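Nitrate reading after under-sink RO filter, private well

Posted by wellhead_tolora, Mar 8, 2018

We are on a private well outside Tolora. The lab in Acuña reported nitrate at 16 mg/L as N and total dissolved solids at 370. I installed a Lellen under-sink reverse osmosis unit and retested with strips. The strip now reads between 5 and 10. Is that normal for a new membrane, or is something bypassing? Feed pressure at the sink is 30 psi.

Patricio Toledo

Your pressure is low. Most residential RO membranes are rated at 50 to 60 psi, and nitrate rejection falls off faster than rejection of other salts when pressure drops. Check the pressure tank and switch setting first. If the well system can't be raised, fit a booster pump ahead of the membrane.

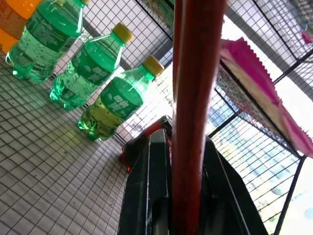
Also measure TDS on both sides with a cheap meter. From a feed of 370 you want a product reading under 40. If it is much higher, suspect a membrane that is not fully seated or a pinched O-ring. Discard the first two tanks before sampling, and send the next sample to the lab. Strips are too coarse for this.

dindovside_pete

just boil it

hardwater_m

Do not boil it. Boiling drives off water and leaves the nitrate behind, so the concentration goes up. Use bottled water for infant formula until a lab result comes back under 10. I would retest in May too, after the fields get fertilized.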